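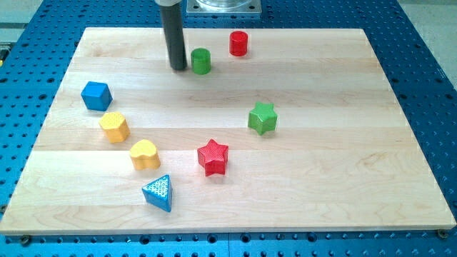
Fig. 2. Maple board on perforated table, blocks laid out, gripper finger down on the board next to the green cylinder.

Section 2. Planning and buying the pick station

Read this before you order anything. Most of the returns we handle come from people who bought the arm first and the table last. Do it the other way round.

Applies to the Talteck bench kit, all versions. If you have the older Sestlow table, see the note after step 6.

Before you start

You will need: a tape measure, the floor plan of the room, a budget sheet (any spreadsheet is fine), and whoever signs for purchases. Get that last one in early. Set aside a morning.

2.1 Working out the space

1. Measure the doorway first. Then the elevator if there is one. The table ships assembled and does not come apart.

2. Mark the table footprint on the floor with tape. Walk around it. Leave room to get behind it with a screwdriver, you will be back there more than you think.

3. Mark the full reach of the arm outside the table line. Anything inside that mark has to move or be fixed down. Shelves, monitors, coat hooks.

4. Find your power outlets. Arm and computer should not share a power strip with anything that has a heater in it.

5. Check the floor is level. Small errors can be taken up at the feet. Large ones can't, and shimming with cardboard does not count.

6. Write down the table height you want before you order. Height is set at the factory.

Note: Sestlow tables use a different hole spacing. Our base plates will not line up without the adapter. Order the adapter with the plates, it is not stocked for same week shipping.

CAUTION: Do not bolt the arm to a wooden bench top. Arm goes on metal. The wood board is a work surface only and carries no load from the arm.

2.2 Choosing the work surface

Perforated metal alone is fine for fixtures but poor for loose parts. Small pieces catch in the holes and fingertips can snag. So budget for a board on top.

1. Pick a board smaller than the table on every side. You want metal showing all the way around, for plates and sensor mounts. See Fig. 2.

2. Light wood, plain grain. Colored blocks stand out on it and shadows stay soft. Dark boards cost the same and give the vision software trouble.

3. Solid planks joined edge to edge are good enough. No need for anything fancier.

4. Fasten the board down. Screw heads near the edge, never in the middle of the work area. Heads must sit flush or below.

5. Budget for a second board. They get scratched, glued, drilled in the wrong place. Swapping a board is quick. Waiting on one is not.

CAUTION: Check the board is tight before every first run of the day. A board that shifts even a little throws off every taught position, and the finger will hit wood.

2.3 Choosing the gripper

Decide on parts first, gripper second. Put your real parts on a table and try picking them up with two fingers of one hand. If you struggle, so will the gripper.

1. List every part you plan to handle in the first year. Shape, size, weight, what it's made of.

2. Circle the awkward ones. Stars and hearts are awkward. Cylinders and cubes are easy. Do not size your budget on the cubes.

3. Compare opening width with your largest part, plus clearance on both sides. Parts sitting close together need clearance too, the finger has to fit in beside its neighbor.

4. Order spare finger tips now. Villalba and Birketti tips both fit the standard mount. Do not mix makes in one gripper, the lengths differ slightly.

5. If you're unsure, spend on the gripper and save on the arm. Hyun-seo Kang in pre-sales will look over your part list at no charge. Send photos with a ruler in them.

Note: A toy shape set in plain bright colors is a perfectly good set of practice parts. Cheap, tough, easy to replace. Put it on the budget sheet anyway or it gets bought out of someones pocket.

2.4 Filling in the budget sheet

One line per item. Don't lump things together as "misc", it always gets cut.

Lines people remember:
Arm
Gripper
Table
Controller

Lines people forget:
Board, plus spare
Base plates and bolts
Finger tips
Cable guides
Practice parts
Delivery and lift-in
Training time (your staff's hours, not just our fee)
Somewhere to put the crate

Mark each line as buy now, buy later, or already have. "Already have" means you have seen it and measured it. Not that someone says there's one in the store room.

Keep a reserve line. If it's December and money has to be spent by year end, spend the reserve on tips and plates, those you will use.

2.5 Placing the order

1. Order table and plates first. Confirm delivery date in writing.

2. Order the arm once the table date is confirmed. Warranty on the arm runs from delivery, even if it sits in the box.

3. Ask for the checklist, form 116. Fill it in as crates arrive. Damage has to be reported before the crate leaves teh loading area.

4. Do not open the controller box until the table is level and in place.

CAUTION: The arm crate is a two person lift at minimum. Use a pallet jack where you can.

When the table is standing and the board is screwed down, go to Section 3, Mounting the arm.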